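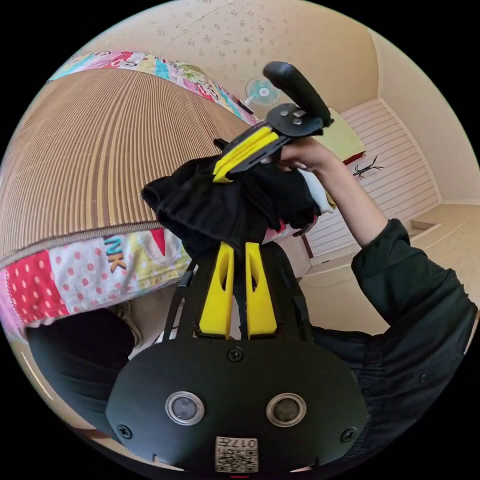 When the left one stops listening

I owe you all the story of the August laundry sessions, so get a coffee.

We record with two hand-held grippers, one per hand, and most of what we collect is the dull household stuff: pick up a garment off the bed, shake it out, fold it, next. Black clothes are the hardest (they bunch up into a lump and you can't find a hem to save your life), so I'd set aside a whole run just for those. I was very proud of that run. 60 episodes, all dark fabric, all in one bedroom!

Then Rodica Pană started going through them and sent me a message that just said "1103???"

Episode 1103 looked fine on video. The trouble was in the finger width log for the left unit. It read fully open from start to finish, even while I was clearly squeezing a sleeve. The right one was perfect. She kept scrolling and found the same flat line in 20 episodes, on and off, which made it worse - a dead sensor you spot in a minute, but one that comes and goes can fool you for weeks.

My first guess was software, so I bugged Octavian Husar for two evenings and he was very patient about it. Nothing. Then Virgil Barbu took the left unit out of my hands, wiggled the cable where it goes into the housing, and the reading dropped out and came back. Wiggle, gone. Wiggle, back. I could have cried. The plug had worked itself a little loose, and it only let go when I tipped my wrist far over, like you do when you hold a shirt up to let it hang.

So the plug is reseated and has a dab of hot glue on it now, and the cable has more slack. I also had Kirsten Dhillon add a check to the recorder: you open and close both grippers before each take, and if either number doesn't move, it beeps at you and won't start. It's an ugly beep. You'll hate it.

The 20 bad episodes are out of the set. If you pulled a copy before the end of August, please grab the new one, and if you're on the same kind of cable, go give yours a wiggle tonight. I'm redoing the black clothes next week and I'd happily take a second pair of hands for it.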